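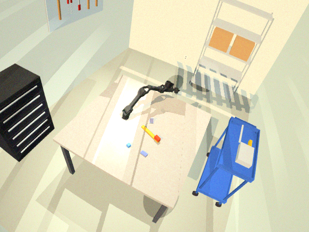 June, open day notes, Runerum unit. Writing up before I forget, doors shut at 4 and my feet hurt. Main thing we showed was the sim bench on the big screen, with the real arm running in the cage next door for people who wanted noise. Sim got more questions than the arm did, which I did not expect. Layout was the usual one, black arm on the big table, toy hammer with the yellow shaft, the purple block, the blue cube and the flat block. Visitors picked what the arm should go for. Everybody under ten picked the hammer. Bright strip of light across the table near the arm base is too strong on the projector, washes out that whole part of the tabletop. Turn it down before the Multel lot come.

Numbers: 50 runs on the hammer over the day, 9 dropped, nearly all when the grip was too close to the head end. Cube was fine. Flat block is still a pain, gripper wants to come straight down on it and there's not much height to get hold of. 16 tries, stopped there and took it off the menu.

Jolter fell over twice. First time just after opening, physics step went mad and the cube left the room. Got a big laugh. Second time it hung on reset and I had to restart the lot with people stood waiting. Log stops at step 333 both times, so not random. To look at.

Questions worth keeping:
- why is there a trolley and shelves in there if the arm can't reach them. Said it's so the camera training doesn't only ever see a bare wall. Went down ok, could do with a better answer
- can it use the hammer. No. Picks it up, puts it down
- how long to go from sim to the real one. Dodged this

Esquivel people came after lunch, wanted to see the same task with the shadows changed. Did it live, worked, though the reload was slow and I talked rubbish to fill the gap. They'd like the scene file. Need to check if we're alowed to send it.

For next time: second keyboard, a reset button visitors can press themselves, chairs. Move the screen away from the window. Sign for the loo.

Cage arm left powered down, key back in the drawer. Logs are copied to the shared drive under openday, not sorted yet.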